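Altside abre Wukerine a todos los músicos: grabar por capas, a distancia y sin pagar por pista

NOTA DE PRENSA. Para publicación inmediata

Altside, la empresa de software musical con sede en Priresano, lanza en junio la versión pública de Wukerine, su aplicación para grabar ensayos a distancia. Disponible para iOS, Android y navegador. Gratis en su modalidad básica.

Hasta ahora el acceso era solo por invitación. Han pasado por la beta 471 grupos, casi todos de rock, folk y música de baile, más algún coro. De ahí salen buena parte de los cambios que trae esta versión.

Qué hace Wukerine. Cada músico graba su parte cuando puede, sobre lo que ya han dejado los demás. La aplicación alinea las tomas, guarda las versiones anteriores y avisa al resto del grupo. No hace falta estar conectados a la vez. Tampoco tener tarjeta de sonido, aunque con una se nota.

Novedades principales:

Hasta 18 pistas por canción (antes 8).
Metrónomo con cambios de compás a mitad de tema. Lo más pedido en la beta.
Afinador integrado, también para afinaciones abiertas.
Comentarios anclados a un compás concreto, para no andar con lo de "en el segundo estribillo, un poco antes".
Exportación de pistas sueltas en WAV.
Modo sin conexión: se graba en el local sin cobertura y se sube despues.

El acuerdo con Segers

Altside anuncia además un acuerdo con Segers, fabricante de micrófonos y pedales. Los compradores de un micro de la marca tendrán la modalidad completa de Wukerine durante 13 meses. El código viene en la caja. Para equipos ya comprados, consultar en la tienda, las condiciones varían según el modelo.

A la vez, los perfiles de sonido de Segers quedan incluidos en la aplicación, también en la versión gratuita. Ocho de salida, más en otoño.

Precios y condiciones

Modalidad básica: gratuita, tres canciones abiertas a la vez, sin anuncios. Modalidad completa: canciones ilimitadas, historial completo y exportación por lotes. Tarifa de grupo, una sola cuota para todos los miembros, sean dos o sean una charanga entera. Los participantes en la beta mantienen sus proyectos y no tienen que hacer nada, basta con actualizar.

Los derechos de lo grabado son de quien lo graba. Altside no reclama ningún porcentaje ni usa las grabaciones para otros fines. Está en el primer párrafo de las condiciones de uso, en castellano corriente.

Presentación

La presentación será en Priresano, en la sala de ensayo de la empresa, a las 18 horas. Entrada libre hasta completar aforo. Habrá una canción grabada en directo por el público, cada asistente con su teléfono, asi que conviene traer auriculares y batería cargada. La mezcla se colgará en la web esa misma noche.

Acreditaciones, logotipos en alta y cuentas de prueba para medios: en la sección de prensa de la web de Altside. Se ruega indicar medio y sistema operativo.
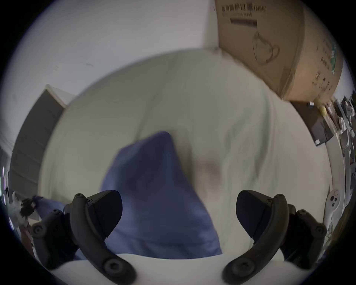 Wukerine, sí, pero el metrónomo me sigue perdiendo el pulso cuando paso de 7/8 a 4/4, y llevo en la beta desde el principio. Lo de exportar en WAV, por fin. ¿La tarifa de grupo vale si un miembro toca en dos bandas o hay que pagarla dos veces?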